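From: Tane Lockyer
To: Sturent robotics club list
Subject: Re: Tuesday session, and what we pack next

Lorraine Bright wrote:
> Are we still doing the packing task for the Bistness round, or has everyone
> moved on to folding? I'd like to know before I touch the config again.

Still packing! Folding can wait. Both arms are back on their mounts and homing fine, and the plan is for the left one to steady things while the right one does the picking. 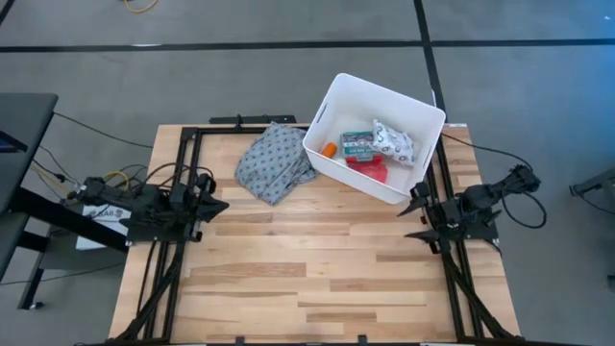 I got through 38 runs before I had to give the room up, and the right arm still drifts a little toward the near edge on long reaches. Could be the calibration, could be me bumping the rail (again). Soft packages are the real headache – the fingers want to close square on, and a floppy plastic mailer with an open end gives them nothing square to close on. 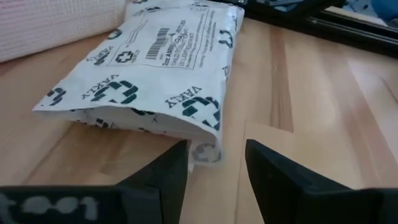 So I'd like to try coming in lower and slower, with the wrist turned a few degrees, and see if Nepia copes. If anyone has a spare set of finger pads, please bring them. We also need to settle on hard containers, the ones with a lid and a latch, before we send Canerik our task list.
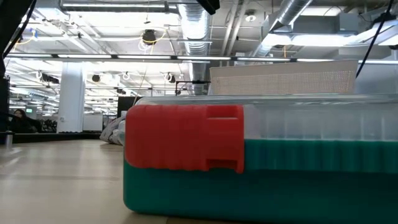

Lorraine thinks we should leave latches out until the grip force is sorted, and she'd take five clean mailer picks over one lucky lid. Fair enough, but I'd still like to have a go – seven o'clock, bring snacks.

Tane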